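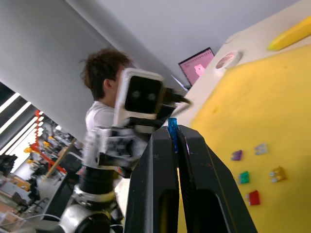
Blade fuses on the yellow surface, one held upright

plistley_dave
Does anyone have real figures on home batteries and carbon, as opposed to bills? Our parish energy group (Plistley, 124 households) is being offered a bulk purchase. The leaflet says each battery "removes" a fixed tonnage a year. No method given.

Kurkside
Ask for the method. Storage removes nothing by itself. It moves consumption from one half hour to another and loses part of it on the way. The saving is the difference in grid intensity between charge and discharge, less losses, less the manufacturing share.

wovov
Agree on losses, but you've left out solar. If the panels would otherwise be exporting at noon, the battery is charged with zero carbon electricity.

Kurkside
No. The exported unit would have displaced gas somewhere else. Keep it at home and that displacement is lost. You have to charge the battery for it.

wovov
Only if gas is the marginal plant at noon. On a windy day in May it may well be curtailed wind, and then your export displaces nothing useful. You can't use a flat marginal figure for the whole year.

Enda Kinsella
Both of you are arguing about a number that can be logged. I've kept half-hourly data on ours since October. 1763 kWh into the battery, and the round trip loss was higher than the data sheet gave, mostly inverter standby in winter. Standby is drawn all day whether the thing cycles or not, so a battery that is too large for the house comes out worse. 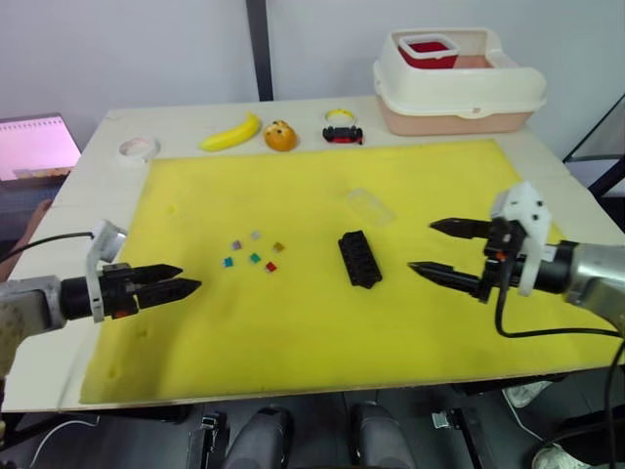
I set the reserve at 25 per cent and then dropped it. The reserve made no difference to the loss — it only cut the cycling, so the fixed draw was spread over fewer units.

plistley_dave
Useful, thanks. Is there a sensible size for a house with no panels?

Fourie
Without panels I wouldn't buy one on carbon grounds at all. Loft insulation first. We did 40 houses on our estate and the drop in gas use showed up in the first winter's bills.

wovov
That's a different question. He has an offer for batteries on the table.

Fourie
It's the same money.

Benedikt Engelhardt
Dave, get the leaflet's authors to state three things in writing: average or marginal intensity, assumed cycles per year, assumed life. If the life is over fifteen years I would want to see the warranty next to it.

plistley_dave
Emailed them at lunch. Will post whatever comes back.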